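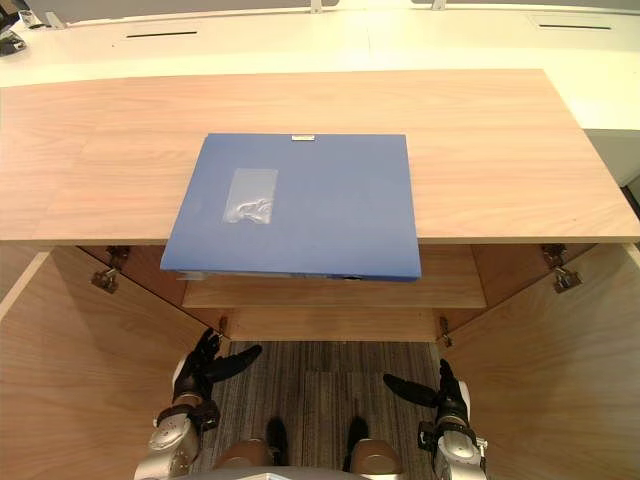

About us

Merkix is a small company for office order. We put papers, binders and cabinets in good condition for people who have no time to do it. I am Vlasta Kolev and I started the company after many years in the accounts office of Salminen, where I was the person everybody asked when a contract was missing. I usually knew where it was. After I left they called me at home, and this is how the first job came.

Now we are 5 people. We work for doctors' offices, building firms, two schools and one music library, and we keep a room of our own where we prepare the binders before they go back to the client.

What we do

We take everything out of the cabinet first. Then we sort by subject, and inside the subject by year. Old papers that must be kept go to archive boxes, and papers that can be destroyed are shown to the client before anything is done with them. We do not decide this alone, even when it looks clear.

Every binder gets a label. We like binders with a clear pocket on the cover, as the card can be changed when the content changes, and the old writing does not have to be scratched off. One color is used for one department. Blue is mostly for contracts and insurance, but if your office has already its own colors we will keep them.

The binders go back in the cabinet with some free space left on each shelf. A full shelf looks nice on the first day, but in March, when the yearly papers come, there is no place for them and they begin to lie on top. 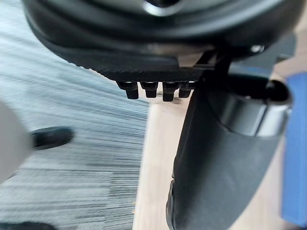

In our workroom

How we work with you

The first visit is free and takes less than one hour. Please do not clean before we come — we would like to see how you really use the cabinet. After the visit you receive a price in writing. A normal cabinet holds up to 70 binders and we finish it in 32 working hours, with the list of contents included. The list comes on paper and also as a file, and a copy can hang inside the cabinet door if you wish.

Bigger archives are also possible. For Jellport we sorted 1000 folders from three old offices into one room, and we still go there every spring to add the new year. For Lonance we wrote a short guide, so their own people can continue without us. They do it very well.

Where to find us

Our office is open from 8 in the morning until 4 in the afternoon. You are welcome to bring one difficult binder with you and we will look at it together. If you prefer to write, please tell us how many cabinets you have and what is kept in them.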